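Print this page | E-mail this to a friend

Folding Day: One Lavender Shirt and a Small White Basket

I love folding. There, I said it! Areti Koutsoukos had to hear me go on for most of lunch about T-shirts, poor thing. It's all everyday laundry, the soft kind that never wants to lie flat, and I had a great time with every bit of it.

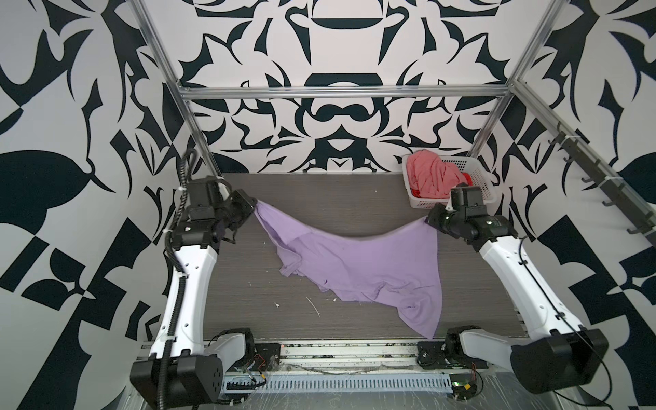 Which way up should a T-shirt go before you fold it?
Front side down is easiest, so the neckline and any print end up facing out when you finish.

I'm a long-strip person. Kwame Arthur folds his in squares and we've been arguing over it since August, but look how tidy a shirt gets when you take it lengthwise first!
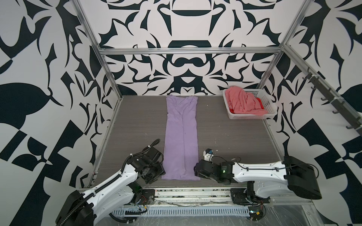
Lavender shirt, folded the long way.

Baskets next. I like the plastic kind with holes, light enough to carry on one hip, and I never fill mine to the top
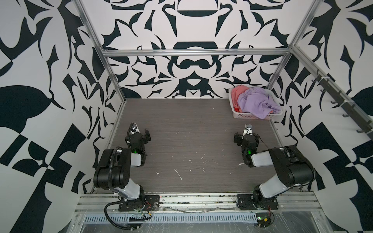
and if I do, everything at the bottom comes out looking like a paper bag. Celeste Salgado keeps 12 baskets in her house, one for every shelf in the closet, and I'm so jealous of that closet. I get by with two and a chair.

Now for my favorite part, the hem. Jersey goes a little wavy there after enough washes, and I find it lovely, all those soft folds in the fabric above it.
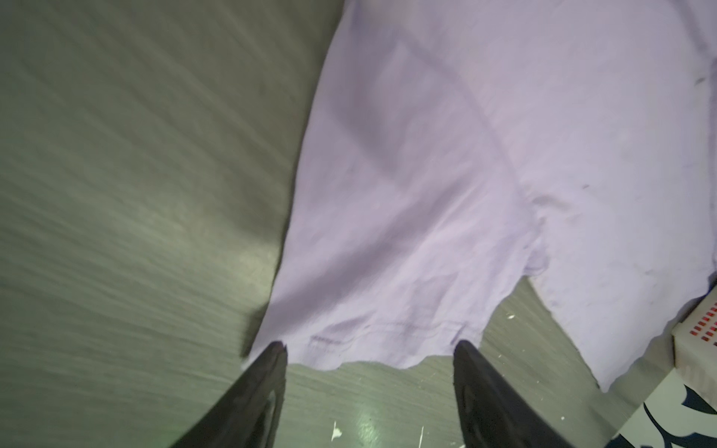

How do you get creases out of a cotton T-shirt without an iron?
Shake it hard while it's still damp, smooth it flat with your palms and let it dry that way.

More shirts soon, and Ronaldo has promised me towels!

Filed under: Laundry, Folding, Around the House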